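The Night Ferry to Clornik

The last boat left at 8 and I was on it with a suitcase, a cake tin and my mother's letters. Three years of letters, tied up with kitchen string. I hadn't read them. I had carried them, which at the time felt like the same thing.

Rain the whole way across the harbor. Waron going small behind us, the grain sheds first, then the church, then just the lights on the hill road where the buses turn. I stood out on deck until my shoes gave up. Then inside. Coffee, terrible. A bench with a split in the vinyl. I sat on the split so I could stop looking at it.

My sister's message said: come before October is out or don't come. No hello. She writes like a telegram, always has, even on birthday cards.
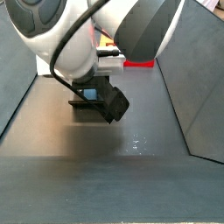 White shell, black cable.

So I was coming. The house in Clornik was sold, 63 years in the family and gone for less than you'd think, and there was the one cupboard left to empty. She wouldn't do it alone. She didn't say that. She said the key was stiff.

I ate a piece of the cake with my fingers. Lemon. I'd baked it at noon and it had sunk in the middle, like all mine do, and I'd filled the dip with icing so it looked level. She would know. She would cut straight down through the icing and say nothing, and push me the bigger half.

Somewhere past the buoys the engine changed its note and everyone looked up. A baby, a man with a ladder, two girls sharing one coat. Then it changed back and we all went down again into our phones and sandwiches. I pulled the string on the letters. Too tight. I picked at teh knot with a hairpin and it came loose all at once and the whole pile slid off my knee.
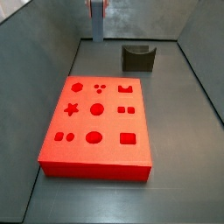 I got them back in the wrong order. Read the first one that came to hand. It was about the gutters. Two pages on gutters — who had come, what he wanted, 890 for the lot and he'd left his sandwich wrapper in the flowerbed. The next one was about the gutters too. He'd come back. He'd brought his own ladder this time and charged her 800, and she'd beaten him down and was so proud of it she'd underlined it twice.

I had thought they would be about me. That's the truth of why I never opened them. I thought there'd be a page somewhere, with my name at the top, and everything I'd done set out in order. Leaving. The wedding I didn't go to. The phone ringing in the flat on Bittencourt Street and me standing there in a towel letting it ring.

Gutters. A neighbor's cat. The price of plums.

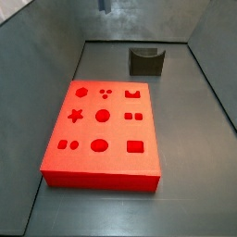
She kept yours too, you know, my sister said when I told her, on the quay, before we'd even hugged. All four of them.

Only four? I said.

You only wrote four.

She took the tin off me and walked ahead fast, the way she does when she's about to cry and would rather be rude. I had to trot. Wet rope everywhere, that smell of diesel and weed. The car was parked half up on the curb with its hazards going.

We did the cupboard that same night, didn't even take our coats off. Locker number 3314 on a brass tag, from some swimming pool that closed before I was born. A bag of other bags. Eleven candles. My four letters in a biscuit box, soft at the folds from being opened and shut. The key was stiff, to be fair to her.

We ate the cake standing up at the sink. She cut down through the icing.
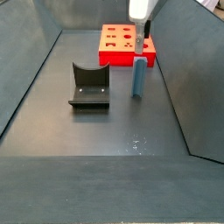 Sternurville, March

She's moved in over the bakery and I've taken the room at the back, just til summer, we both say. The window sticks. At five in the morning the whole floor goes warm from the ovens and I lie there with my feet flat on the boards.

I read a letter a night. I'm up to the winter the pipes froze. She wore two hats to bed and wanted me to know it, and at the bottom, squeezed in sideways where the page ran out, she asks if I have a decent coat.

I wrote back. I know. I wrote back anyway, two pages, all about the window, and put it in the box with the rest.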